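Slide 4 — sorting before you store (keep it under 6 minutes)

Welcome back, everyone, and do grab the last of the coffee. When we started the Julham toy library we had 800 toys and no system at all, bless us.

Pause here for the Betmont story.

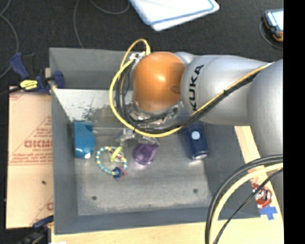

Sorting goes best in a plain, open bin with low expectations. Tip in a few things, and let them be a mixed lot. A beaded ring like the one with the light blue, teal and pale yellow beads goes on our "strung" shelf, and I check the string every single time.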